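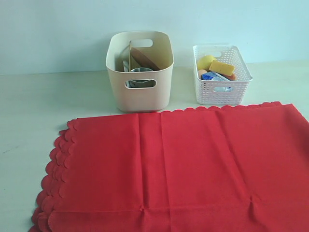 Storage bin with a cardboard divider, two compartments.

Section 3: Getting your slides ready and making the first scans

We use cookies to remember your settings and to count visits. By continuing to read you agree to this. Manage preferences

Okay, the scanner is out of its box and plugged in (if it isn't, go back to section 2, I'll wait). Now for the part I love, which is the slides themselves! I did my first batch on my kitchen table, 216 slides from my aunt's years in Rodport, and I made most of the mistakes below so I can tell you about them with some authority.

3.1 Sorting

1. Wash and dry your hands. Cotton gloves are nice if you have them, but clean hands on the cardboard mounts are fine too.

2. Pull out anything with a cracked mount, glass on both sides, or fuzzy spots on the film. Those go in their own pile and we deal with them in section 6. Please don't feed a glass mount into the Segers tray. It goes in easily and it does not come out easily.

3. Split what's left into "to scan" and "done." Any container with two sides will do. I started out with two piles on the table, and then I sneezed.

4. Keep the slides in the order you found them, even if the order looks silly. Marisol Benavides, who wrote the first version of this guide, rearranged her whole Skullholm set by season and then found her father's numbered list in a drawer.

Note: If there's handwriting on a mount, copy it down before you scan. Pencil rubs off faster than you'd think, and my own notes from June were half guesses.

3.2 Dusting

5. Hold the slide by its edges and give each side a few puffs with a rubber blower bulb. Skip the canned air, especially if you tend to tip the can. I do.

6. If there's still a hair on it, use a soft antistatic brush, one light stroke in one direction.

CAUTION: No water, no window cleaner, no shirt sleeve. I know the shirt sleeve is right there.

3.3 Loading the tray

7. Open the tray all the way until it stops. Mine is a bit stiff and wants a second push.

8. Put the slides in with the shiny side up and the picture upside down. Yes, upside down, the software flips it for you. On some older mounts both sides look shiny, so scan one and check whether any lettering reads backward. Signs and boat names are great for this.

9. Slide the tray in slowly. You'll feel a small click. If you don't, take it out and look for a bent corner on one of the mounts.

3.4 The first scan

10. Let the lamp warm up for 3 minutes. The light on the front blinks the whole time and goes steady when it's ready.

11. Press Preview, and look at the colors before anything else. Old slides often lean pink or blue, and there's a Restore Color checkbox that does a pretty good job. I leave it off for snow, where it gets carried away and turns everything yellow.

12. Pick the middle quality setting and press Scan. The top setting takes forever on my old laptop and I only use it for slides I want to print big.

13. Name the file right away with the place first, then the number, like Drarnusham-006. Then move the slide over to "done" before you touch the next one.

Note: If the scan stops partway with error 2, close the program, pull the tray, wait for the light to go out and start again from step 9. Your finished scans are safe in the folder.

Next: Section 4, Cropping and straightening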